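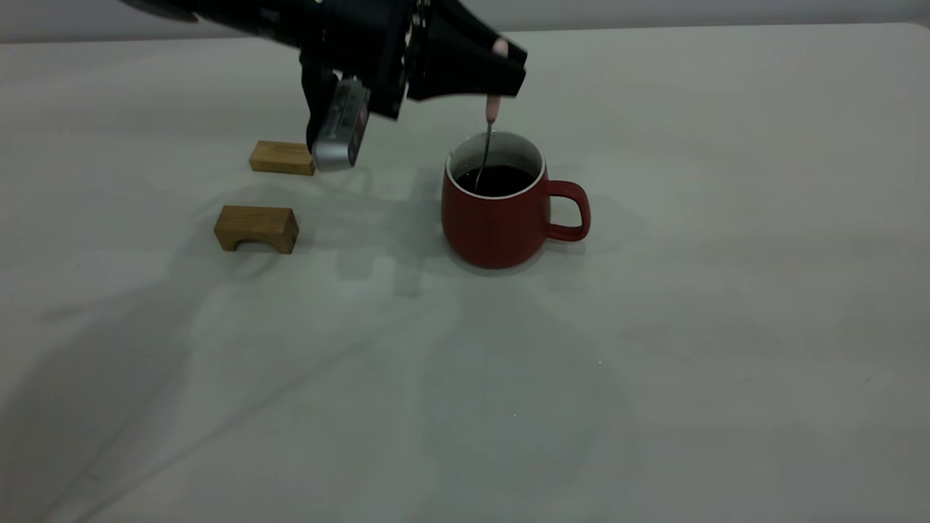
I passed my naturalization interview this morning and I am still grinning, so here is everything I can remember while it's fresh! I did the whole thing without a lawyer, 40 nights of study after the kids were in bed, and I want people who are nervous to know it can be done at a kitchen table. My best trick was tying the civics questions to stuff I already do every day. Take a mug and a spoon with a pink handle: say a question out loud when the spoon goes in, and no drinking until you've said the answer. Silly, but by the second week I had the whole branches-of-government section down cold and I was drinking way too much tea.

My steps, for anyone in the same boat:

1. Civics. There are 100 questions on the list. They ask you up to ten and you need 6 right. Learn all of them anyway. I got asked about the Federalist Papers, which I had nearly skipped. Also look up your own senators and representative the night before, in case anything changed.

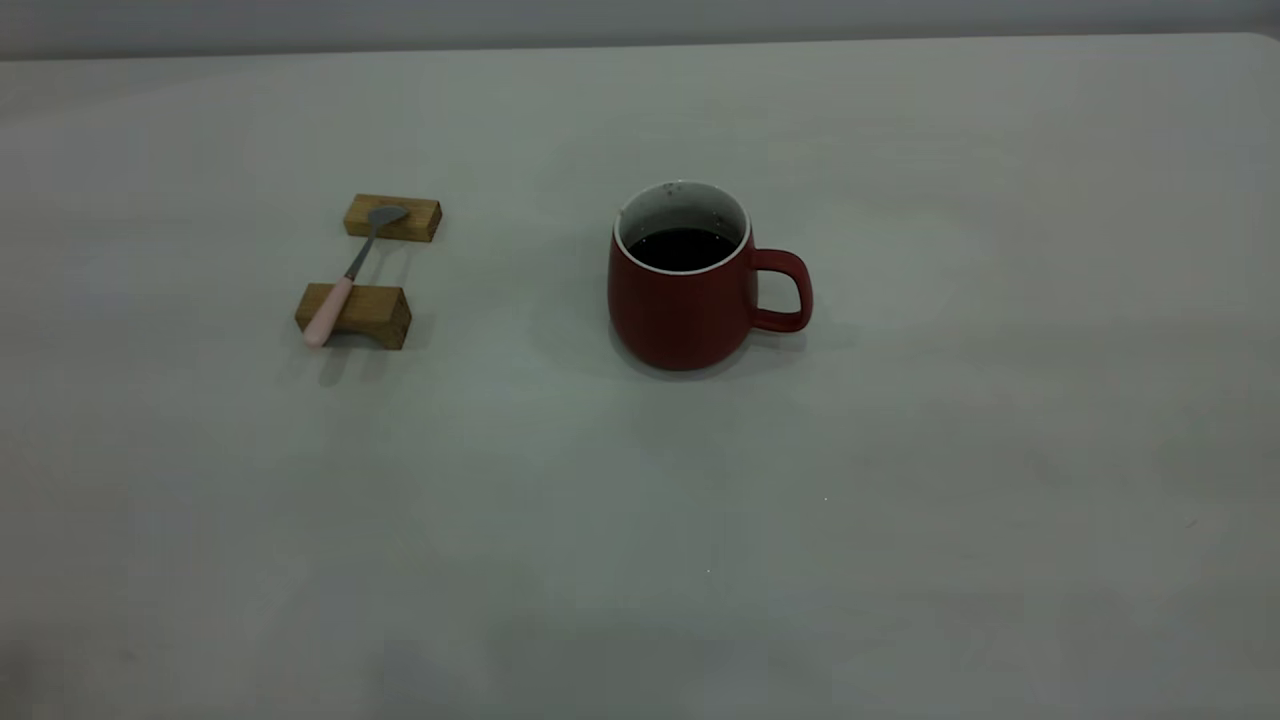 2. Reading and writing. You get up to 3 tries at each, and I only needed one. The vocabulary lists are short. I had my daughter dictate sentences to me and she was a very strict teacher (she took points off for handwriting, the officer did not).

3. Your own application. Please reread your N-400! The officer went through mine page by page, and I had to explain a trip I'd listed with the wrong return month. We fixed it right there and I signed off on the change.

Ask me anything, I'm in a great mood.
walline_mom, June 27, 2023

Reply from tomatoes_in_june
Congratulations!!! I'm so happy for you. Mine is coming up and I've been using the Skekisari app on the bus. It reads the questions in a random order, and the random part is what helps. I knew everything in order and then fell apart when it jumped from the Constitution to rivers.

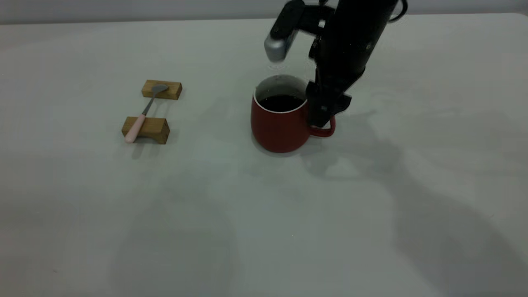
Red mug on the white table

Did they ask you what the words in the oath questions mean? I get stuck on "bear arms" and "allegiance" every time.

Reply from walline_mom
Yes! She asked me to explain "allegiance" in my own words and I said "loyalty to the country" and she nodded and moved on. Keep it that short.

Reply from oldfilecabinet
Congrats, but I have to push back on "without a lawyer" as general advice. If a person has any arrest, even one that got dismissed, or a really long trip abroad, or back taxes, please go talk to someone before filing. I paid for one consultation at the Antoniadis office and they caught a problem with my travel dates that would have meant filing too early. I waited and filed later. Best money I spent on the whole process.

Reply from walline_mom
Fair point, and I should have said my case was boring. No arrests, short trips, same job the whole time. If yours isn't boring, listen to oldfilecabinet.

Reply from ksenia_r
I disagree a little with both of you, there's a middle road. The Ernthorpe library has a citizenship class and it's free. Nhyira Quansah teaches it and she does full practice interviews, where you stand up, raise your right hand, swear in, hand over your ID, the works. She won't give legal advice and she'll tell you so, but she has a list of low-cost clinics taped inside the door. The practice interviews are what fixed my nerves. The first time I did one I forgot my own zip code.
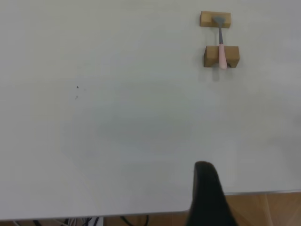 By the fourth one I was correcting her when she read my address wrong, and she told me to do exactly the same with the officer. So I did! He had my old apartment number.

Reply from tomatoes_in_june
Okay, I'm signing up tonight. Is it mornings or evenings?

Reply from ksenia_r
Evenings. Go early, parking is terrible.

Reply from oldfilecabinet
Seconding the practice interviews. Bring your originals as well as your copies: green card, passports including the expired ones, marriage certificate if it applies. I carried a folder as thick as a brick and he looked at two things in it, but I was glad to have it.

Reply from walline_mom
Same here, she looked at my green card, license and passport and that was it. Still waiting on my oath ceremony date. I already bought the dress!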